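Reading the Gririvix Notebooks: Preparing a Web Edition of an Experimental Language Text
Project report, Asif Talpur and Jihad Zein

1. Background

Gririvix is the name of a made-up language and also of the book that explains it. The book was put out by Clolta, a small press that worked out of two rooms above a print shop in Bretgate and closed a few years after the book appeared. The author signed it only as Rao. We do not know if this was a last name, a first name or a pen name, and the press records we were able to see do not settle the question.

The book is part theory and part literature. The first half argues that ordinary sentences make a reader hurry toward the verb, and that a writer who wants slower reading has to build a grammar that withholds it. The second half is a set of prose poems written partly in English and partly in Gririvix. There is a glossary at the back. It leaves out many of the words that appear in the poems.

Our project was to turn the printed book into a readable web edition with a full glossary, and to write an introduction for readers who have no background in constructed languages. Asif did most of the transcription and the page layout. Jihad did the glossary and the first draft of the introduction. We both proofread.

2. The source

We worked from one printed copy. It has 154 pages and is stapled into a card cover. The type is clear on most pages, but the ink is light in the last section and some accent marks have nearly disappeared. This matters because Rao uses an acute accent to mark words that are meant to be read aloud and leaves it off words that are meant to be read silently. A missing accent changes how the line is supposed to work.

The Bretgate library also holds a folder of loose sheets from the press. Most of them are invoices. One is a typed page headed "Corrections" that lists changes to the first few poems. None of these changes were made in the printed book. We decided to keep the printed reading in the main text and give the correction in a note, so that a reader can see both.

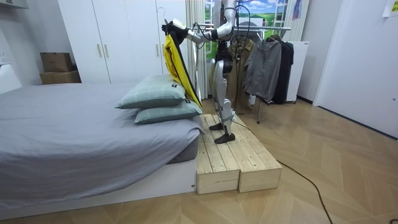 3. Transcription

We first tried scanning the pages and running text recognition on them. It did well on the English. On the Gririvix passages it kept swapping invented words for the nearest English ones, so that "velth" became "wealth" and "orim" became "or him." Fixing these took longer than typing the passages by hand, and after the first chapter we used the scans only for the English sections.

For the hand-typed sections we used double entry. Each of us typed the passage without looking at the other's version, and then we compared the two files. Where they differed we went back to the book. There were 292 differences. Most were accents and commas. A smaller number were real misreadings, usually a confusion between "rn" and "m."

Line breaks were harder to decide on. Some of the prose poems run to the right margin like normal paragraphs, and others break early for no clear reason. In the theory section Rao says that "the margin is the last word of every line," which suggests the breaks are deliberate. On the other hand, the page headed "Corrections" rewraps one poem without comment. We kept the printed line breaks in all the poems and let the theory section reflow to fit the screen.

4. The glossary

The printed glossary has 56 entries. By the end of the project we had found enough other words to more than double it. We gave each word a short definition, a list of the places it appears, and a label saying where the definition came from. The labels are:

Given - the word is in Rao's own glossary.
Glossed - Rao explains the word in the theory section or beside it in a poem.
Inferred - we worked out a meaning from the way the word is used.
Unknown - we could not suggest a meaning.

We disagreed about the last two labels for most of the term. Jihad wanted to infer as much as possible so the poems could be followed. Asif thought that too many inferred meanings would turn the edition into our book and not Rao's. In the end we agreed that a word had to appear in at least two different poems before we would infer a meaning for it. The rule is crude, and it leaves some words marked Unknown that a reader can probably guess.

Verbs caused a separate problem. In Gririvix the verb can be held back and placed at the end of a later sentence, sometimes on the next page. The printed book gives no sign of which verb belongs to which sentence. In the web edition we added an optional link between them. It is turned off by default so that the slower reading Rao wanted is the one a visitor meets first.
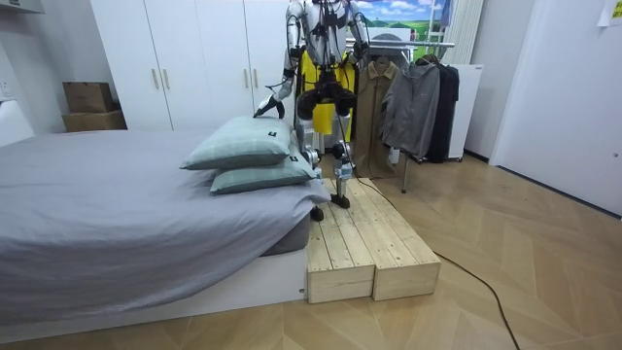 Figure 2. Robot at the foot of the bed, with one gripper on the upper pillow.

5. The introduction

The first draft of the introduction was too long and spent most of its length on the history of constructed languages. Our readers in the seminar said they wanted to know what the book was like before they were told where it came from. We moved a short poem to the top, cut the history to two paragraphs and put the material on Clolta at the end. The final version is 3581 words, including notes.

We also took out a section that compared Rao's ideas with other theories of slow reading. We had no evidence that Rao had read any of them. The theory section cites no one, and its only outside reference is to a bus timetable.

6. Testing

We asked classmates to read one poem in the web edition and then tell us what they thought had happened in it. We did this on a Sunday afternoon, in person, and took notes by hand. Most readers opened the glossary for nearly every word at first and then stopped using it partway through. Two said the pop-up definitions covered the next line of the poem, so we moved them to the side margin. On a phone they now open below the paragraph.

One reader read the accented words aloud without being told to. The others did not notice the accents, and we added a sentence on them to the start page.

7. Problems and remaining work

The faded accents in the last section are not fully resolved. We marked doubtful ones with a small dot, and a second copy of the book would help. We wrote to two used-book dealers in January and have had one reply, which was a no.

The rights are also unclear. Clolta no longer exists, and we could not trace Rao or any family. For now the edition sits behind the department login and is open only to students and staff. Before it can be made public, someone will need to search the press's business filings, which are kept in a different office from the library folder and have to be requested in writing.

Audio of the accented words was in our original plan. We recorded the first poem, but our two readings differed so much in stress that we left the recording out. The book says nothing about stress.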